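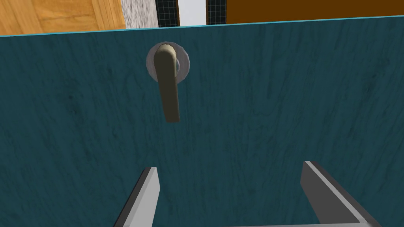
Which typeface is to be carried forward for the secondary signs in the Drindura identity?
The Sumuno condensed cut, in the regular weight only. The bold closed up at small sizes in the second round of proofs and has been withdrawn from the set.

Notebook, identity and signage, November

Proof sheets 408 and 557 were reviewed this morning by T. Farkas and N. Kirui. Sheet 408 is accepted. Sheet 557 is returned to Rácz for correction of the letter spacing in the bilingual panels, where the French line is set tighter than the English.

The colour standard remains unresolved. The client's preferred grey does not hold adequate contrast against white lettering under the lobby lighting. M. Czerwiński has requested drawdowns from Andura in two darker values. No further artwork is to be released in grey until these have been received and signed.

Map scale is fixed at 1:2000 for all exterior panels. Earlier drafts at other scales are to be moved to the archive folder and labelled superseded.

S. Parsons notes that the arrow on the parkade panel sits 2 mm above the cap height. The master file has been amended; the exported copies have not.

Outstanding: pictogram for the service centre; written approval of the short form of the name; V. Murín to confirm panel depth with the fabricator.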